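Qui sommes-nous ?

Tetel est née d'une longue conversation entre Zohreh Ghasemi et Emilian Chiriac, qui rêvaient tous deux d'un logiciel de planification que l'on puisse vraiment relire et comprendre. Nous sommes aujourd'hui 16, répartis dans deux bureaux un peu trop petits mais très lumineux, et toujours ravis de recevoir de la visite !

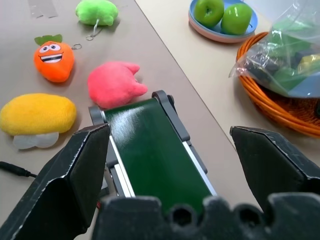
Perception et planification

Un petit convoyeur vert, des peluches, deux pommes sur une assiette bleue : nous aimons les objets de tous les jours, ronds, mous ou brillants, qui obligent nos modules à rester modestes. Cama, notre planificateur de trajectoires, est suivi avec beaucoup de patience par Lenuța Bogdan, tandis que Nelu Bucur veille sur les outils de relecture des essais (et sur la documentation, qu'il réécrit volontiers). Une question, une envie de stage ? Écrivez-nous, nous répondons toujours.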